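Progress report to the Dristari Fund, 22 March 2026
Nomville Repair and Reading Room

Dear Maribeth,

Thank you again for your patience over the winter, and for the kind card! The evening classes are going well, and 64 adults have now signed up, most of them for the basic computer course that Divina Rivera teaches.

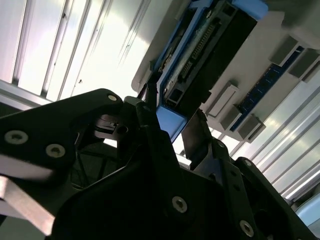
The reading side has kept pace too, with 1047 books lent since July and a children's shelf that is always half bare.

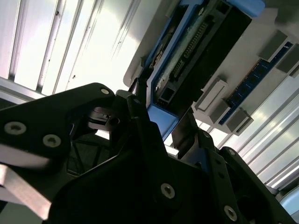 Divina would like to add a second course in the summer, on how to look after an older computer at home. Her learners keep asking what is inside the case, and the parts inside give them plenty to talk about. We have spent almost 90 percent of the grant so far, and Alfredo will send the receipts along with the class lists.

Warmly,
Milagros Bautista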